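Chapter 7
Choosing and Caring for Stone Work Surfaces

What this chapter covers

How stone is sorted for use indoors
Why porosity matters more than hardness in most kitchens and workrooms
Reading a slab before it is cut
Supports, seams and overhangs
Sealing, cleaning and repair

Key terms: absorption, bedding plane, fissure, honed finish, overhang, resin fill, sealer, slab, template

7.1 A problem in Fonddale

When Moataz Alaoui took over the fitting shop at Bikwood, the first job on his desk was a complaint. A customer in Fonddale had ordered a dark stone top for a long worktable. The table had been in use since March, and pale rings had begun to show wherever a glass or bottle was left standing. The customer believed the stone had been stained. She had scrubbed it, then treated it twice with an oil meant for wood, and the rings were still there.

Alaoui wet a corner of the top with plain water and watched it for several minutes. The water stayed on the surface. He then put a drop of lemon juice on an offcut from the same slab, and within a short time the polish under the drop had gone dull. The stone had been sold as granite. It was a limestone, dense and nearly black, and the rings were etch marks left by acid in the drinks. No amount of scrubbing would remove them, because nothing had been added to the surface. A thin layer of it was gone.

The top was honed in place over two days, which took the shine off the entire surface and made later etching much harder to see. The customer kept it. The shop changed the way it labeled its slabs.

Most of the trouble people have with stone work surfaces is of this kind. The material is sound, but it has been matched to the wrong use or cared for as if it were something else. This chapter is meant to help you avoid both mistakes.

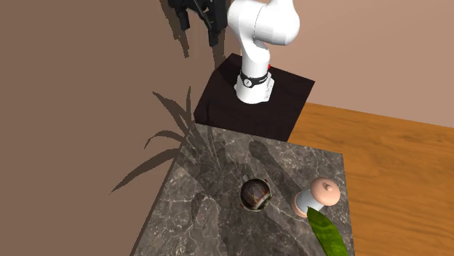 7.2 Trade names and real names

Stone dealers sort their stock by trade name, and a trade name tells you very little. "Granite" in a showroom may mean true granite, gabbro, gneiss or basalt. For most purposes this does no harm, as these stones are all hard and mostly resist household acids. The name "marble" is used just as freely. It can cover true marble, limestone that takes a polish, and serpentine, and here the differences matter a good deal.

A geologist asks how a rock formed. A fitter asks four simpler questions. Does it react with acid? Does it take in water or oil? Will it scratch under a steel blade? Does it have planes of weakness that could open under load? The answers can be found with a few drops of liquid, a knife and a good light, and they should be written on the back of every slab when it arrives.

Color is a poor guide. Dark stones are often thought to be harder than pale ones, and the Fonddale table shows where that can lead. Some dark slabs have also been dyed or oiled at the yard to deepen the color. Wipe an offcut with a white cloth and a little acetone. If the cloth comes away gray or black, the slab has been treated, and the color may fade unevenly near a window.

7.3 Absorption

All stone has some open space in it. In a dense basalt the spaces are few and poorly connected, so liquid has nowhere to go. In many sandstones they form a network that draws liquid down from the surface.

To compare two stones, cut a sample of each and dry both in a low oven. Weigh them, leave them in clean water for 24 hours, wipe off the surface water and weigh them again. The gain in weight, divided by the dry weight and multiplied by 100, gives the absorption as a percentage. Exercise 2 at the end of the chapter uses this method on samples you will cut yourself.

A sealer slows absorption. It does not protect against acid, and it adds no strength. Before applying one, let the stone dry fully after cutting, as water trapped under a sealer can leave a cloudy patch. Section 7.6 compares the common types and explains how to tell when a surface needs a new coat.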